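2020年9月10日 配布

# ロボット学習特論　補助資料：「終わったかどうか」を画像から学ぶ

前回は時間が足りなくなって、いちばん話したかったところで終わってしまいました。質問票を読むと同じところで引っかかっている方が多かったので、今回は少し丁寧に(たぶん丁寧すぎるくらいに)書いておきます。数式は最小限にしてありますから、行き帰りの電車ででも読んでください。

## 1. 前回のおさらい

模倣学習では、人がロボットを操作して集めたデモンストレーションから、観測 o を行動 a に写す方策 π(a|o) を学びます。いちばん素朴な行動クローニングは、要するに教師あり学習です。実装も短く、最初の課題としてはとても気持ちよく動きます。

ところが、素朴な方策には「いま作業のどの段階にいるのか」を表す場所がありません。観測が一枚の画像だけだと、似た画像には似た行動を返すしかないのですね。Mokard の分別タスクで、物を入れ終わったあとも腕が同じ場所をうろうろするのを見て、笑ってしまった方もいるでしょう(私も笑いました)。でもあれは、なかなか奥の深い失敗なのです。

## 2. 進捗推定器という考え方

そこで、方策とは別に小さなネットワークをひとつ用意します。入力は作業台の画像、出力は品目ごとの完了確率です。分別タスクでは次の二つになります。

- p₁：ペットボトルが灰色のカップに入っている確率
- p₂：アルミ缶が黄緑のカップに入っている確率

全体の進捗をひとつの数(0から1)で表すやり方もあり、昔の Surnau 版はそうしていました。ただ、ひとつの数にまとめると、0.5 と出たときに何が残っているのかわかりません。品目ごとに分けておけば、p₂ が高くて p₁ が低いときは「缶は入っていて、ボトルが残っている」とそのまま読めます。どちらを先に片づけてもよい作業では、この違いがよく効きます。

正解ラベルも素直に決まります。ボトルがカップの外に立っていれば p₁ の正解は 0、カップの中にあれば 1 です。手で持っている途中や、縁に引っかかっている画像は「保留」として損失の計算から外します。初めてラベル付けをすると、この保留をつい減らしたくなるのですが、どうぞ遠慮なく使ってください。 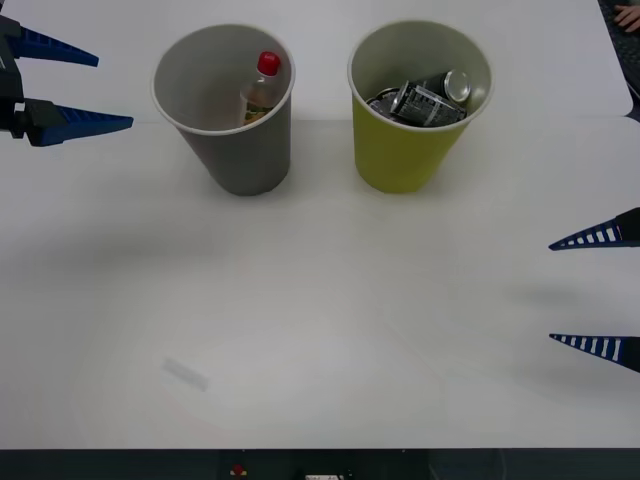
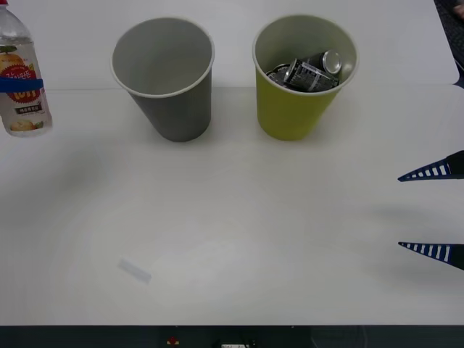 どちらの画像でも黄緑のカップには缶が入っていて、p₂ の正解は 1 です。

さて、学習の設定です。デモンストレーションは全部で 309 本あり、そのうち 46 本を評価用に取り分けました。ここで大事なのは、画像単位で分けずに、必ずデモンストレーション単位で分けることです。同じデモの隣り合う画像は双子のようにそっくりですから、片方が学習側、片方が評価側に入ると、評価の数字がとてもきれいになってしまいます。8月の演習でも、これで喜んでしまった班がありました。

手でラベルを付けた画像は 1125 枚です。少ないと感じるかもしれませんが、画像エンコーダは事前学習済みのものを固定して使い、上に載せた二層だけを学習するので、これで十分に始められます。更新は 3000 ステップ、損失は品目ごとの二値交差エントロピーの和です。

## 3. 方策とのつなぎ方

つなぎ方はいくつもありますが、授業では次の二通りを扱います。

**(a) 条件付け**　p₁ と p₂ を観測の後ろにくっつけて、方策に渡します。実装は一行で済みます。ただし学習時に正解ラベルをそのまま渡すと、本番で推定が少しぶれただけで方策がうろたえます。学習時にも推定値を渡すか、軽く雑音を足しておきましょう。

**(b) 切り替え**　品目ごとに方策を持ち、完了確率が低いほうを呼び出します。動きの理由が追いやすく、デバッグのしやすさでは私はこちらが好きです。弱点は境目で、推定値がふらつくと左右の腕が交互に出かけたり引っ込んだりします。直近の数フレームで平均を取り、切り替えにヒステリシスを入れるだけでも、だいぶ落ち着きます。

Paora Dunstan さんのノートでは (a) と (b) を混ぜた形が試されていて、これがなかなか面白いのです。配布フォルダの Henare という名前の下に置いてありますので、興味のある方はぜひ!

## 4. よくいただく質問

**透明なボトルは難しくないのですか。**
難しいです。胴が透けているので、見る角度や照明によって手がかりが変わります。キャップやラベルだけを頼りに覚えてしまうこともあり、別の銘柄に替えたとたんに p₁ が崩れるなら、まずそれを疑ってください。キャップの領域を隠した画像を入れて、出力がどれだけ動くかを見るのが手軽な確認法です。

**グリッパの開閉信号を使えば、画像はいらないのでは。**
よい質問で、ベースラインとしてはぜひ試してほしいところです。けれども「開いた」ことと「入った」ことは別で、カップの外に落としたときも信号は同じように開きます。逆に、まだ何もつかんでいない最初の状態でもグリッパは開いています。併用はもちろん歓迎です。

## 5. 次回までに

1. 配布コードの `progress_head.py` を読み、保留ラベルがどこで損失から外されているかを見つけてください。
2. 画像単位の分割とデモンストレーション単位の分割で、評価結果がどう変わるかを比べてください。グラフは手描きでも構いません。
3. 余裕があれば、(b) のヒステリシス幅を変えて、切り替えの回数を表にしてみてください。

提出先はいつもの Pretov のフォルダです。途中までしかできていなくても、どこで止まったかを書いて出してくだされば、次回その続きから一緒に考えます。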